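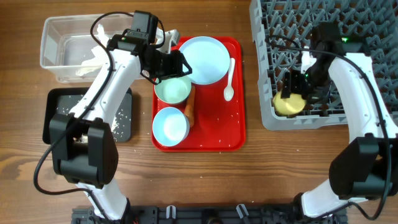
A primeira leitura da manhã sai-me sempre mais alta que as outras, é defeito do aparelho?, perguntou um utilizador da lista Lurura. Não é defeito. Primeira leitura alta é comum, ver passo 5.

4.2 Primeira medição com o tensiómetro Setero

1. Pilhas: quatro, AA, todas novas. Não misturar marcas. Tampa até fazer clique.
2. Acertar data e hora antes de medir. Sem isto as leituras ficam gravadas fora de ordem e o médico não percebe nada.
3. Braçadeira Cavent no braço nu, tubo virado para a mão. Camisola grossa por baixo: não.
4. Sentado, costas apoiadas, pés no chão, pernas descruzadas. Braço pousado, braçadeira à altura do coração. Esperar sem falar.
5. Premir INÍCIO. Fazer três leituras seguidas, com um minuto de intervalo. Apontar todas, tambem as que parecem erradas.

Nota: café, tabaco e exercicio antes da medição alteram o resultado. Bexiga cheia também.

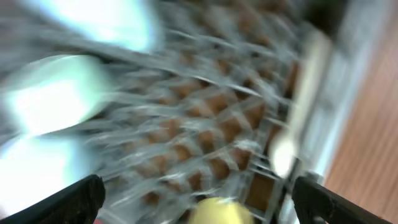
Fig. 2. Malha cinzenta, de perto.

6. Passar as leituras para o Tamihana: menu, Enviar, confirmar. Se falhar, desligar e repetir. Códigos de erro na pág. 46.

CUIDADO: não medir no braço com soro, fístula ou do lado de uma mastectomia sem falar com o médico.

CUIDADO: não mudar a dose dos comprimidos por causa de uma leitura. Valores muito altos com dor no peito, falta de ar ou fala arrastada: ligar logo para a emergência, não ficar a repetir medições.

Limpeza e arrumação, ver 4.3.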